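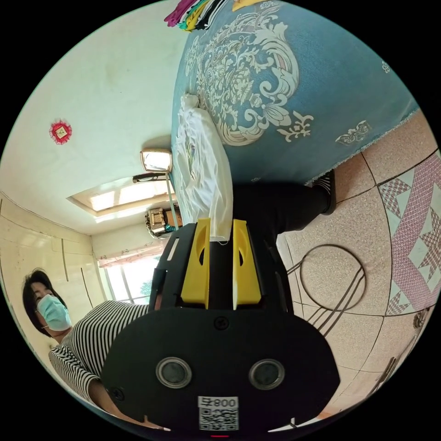
Housekeeping & Linen, week 3 notes

Bring the Mandeo workbook next time, I only have 2 spares.

Par stock = what you need for every bed to be made and still have clean sets on the shelf. Rule of thumb is 3 sets per bed: one on, one in the wash, one resting. Tralska guest house has 17 beds, so work out the sheets yourselves before the break. Dont forget pillowcases are counted seperately.
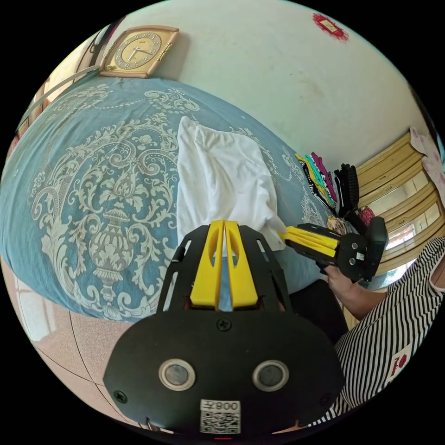 Losses next. Stains, tears, things sent back to the wrong site. Badawi hotel case, p. 40: read the bit on July stock-taking, skip the table. Key question, who signs for the delivery?

Mevance contract: hire v. own linen. Hire costs more per wash, less to store. More on this next week.

Homework: one page, par stock for a place you know. Hand in by 4pm, usual tray.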